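Home | Notebook | Parts | People | Log in

2023-09-10 – Merle Stubbs
2 min read

Tidying again, table and bin. Same question as in April – can it do a chore start to finish without me standing there. Target for the whole job is 5 minutes. Livora settings loaded, old grip force kept.
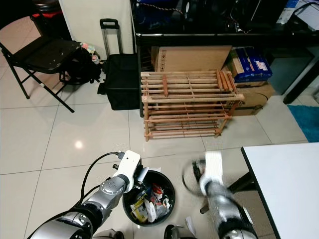
Both arms at the bin, shoe rack behind.

Bin is the hard part. Crumpled stuff has no good edge, and anything down on the floor tiles is worse becuase the fingers have to come in nearly flat. Want to try the softer pads from Yalçınkaya before touching the code again.

Table work I trust more. Flat white top, good light, things sit still.

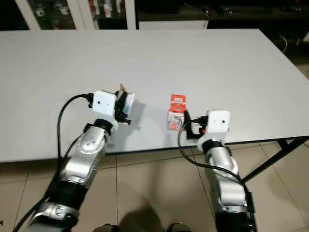
Thin cardboard and folded paper still a worry though. Squeeze is one number for everything, wants to be per item. Log file is 153 MB, haven't read it all. Left wrist cable needs a look too, don't like how wide it swings.

Asked for opinions on speed vs. care – would anyone put up with this at home?
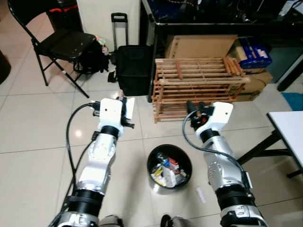
Wiremu Hoani says he'd take slow any day, as long as it never drops a thing and never needs him in the room. Speed is for the shop floor, he says, and at home you just go to bed and let it work.

Fair. But slow also means more time for it to get stuck, and I havent got a decent stuck signal yet.
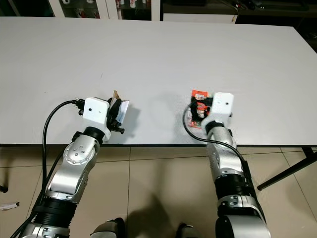
So for next time: stuck signal first, then pads, then per-item squeeze. Also ask Wiremu for the Nornia timeout values, 6 seconds feels short. My answer on chores for now – table maybe, floor no.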